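The Tenancy Schedule

The inventory for the house at Skerkari ran to 1251 lines, and Chenxi Fang had been hired to reconcile it against what was left. The estate paid by the line. A line was closed when the item was found, found damaged, or declared absent. An absent item required a second search after an interval of at least one night.

She began in July, in the attic, and worked down. The form had columns for number, description, room, condition and remarks. The original entries had been typed by the owner, a retired surveyor named Wei, who described his belongings the way he must have described boundaries. Line 4 read: "Trunk, tin, dented at NE corner when lid faces window." She turned the trunk until the lid faced the window. The dent was at the northeast corner. She wrote F and moved on.

The remarks column was supposed to be blank in the original. By the second floor it wasn't. Beside a barometer Wei had typed "reads low." Beside a pair of snowshoes, "hers, left strap repaired." No other person was named on the deed, the insurance or the tax record. Chenxi checked all three that evening, although the estate did not pay for that.

She telephoned the office of Plusex, which was handling the sale, and asked whether there had been a wife.

"Not on file," the clerk said. "Does it affect the count?"

"No."

"Then leave remarks as they are."

She left them as they were. She did start reading ahead, which she had been trained not to do. Reading ahead causes a person to find what is listed. In the bedroom section there were 2 combs, one marked "hers." In the hall there was a raincoat, marked "hers, do not move." The hook was there and the coat was not. She entered it as absent and scheduled the second search.

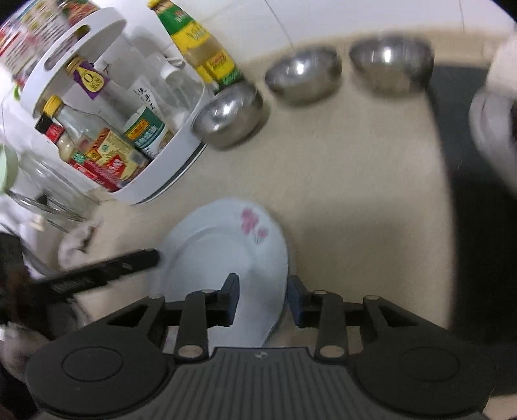 The kitchen took up more of the schedule than any other room, and Wei had slowed down when he got to it. Pans were entered by diameter. The spice jars were entered by what they had last held. The dinner service came next, each piece on a line of its own, and she took the pieces in order at the counter. Most were plain. Then came a white plate with a pink flower pattern near the rim, small blossoms on thin dark stems, and she held the schedule beside it for some time. The description said "Plate, ceramic, white, flowered." The remarks said "hers. Use it."

It was the only instruction in the document that told anyone to do a thing. She wrote F. Under condition she wrote "good." Then she ate her lunch off it, a cheese sandwich, washed it, dried it and put it back in its place.

The second search for the raincoat was done the next morning at 7. She checked the hall, the cellar stairs and the shed, where there was a Zineo lawn mower, also listed. Behind the shed a path went down to the water. It was on the survey map, drawn in Wei's own hand, with its length given as 100 paces and no unit conversion. She walked it. Her count came out higher than his, which meant a longer stride than hers, or that he had measured it walking with somebody and fallen in step.

There was a bench at the end with a nail in one arm. The nail was at the right height for a coat. Nothing hung on it.

She went back up and closed the line as absent. In the remarks column, after "hers, do not move," she typed "hook retained." The form accepted it. She took the next page and went to do the cellar.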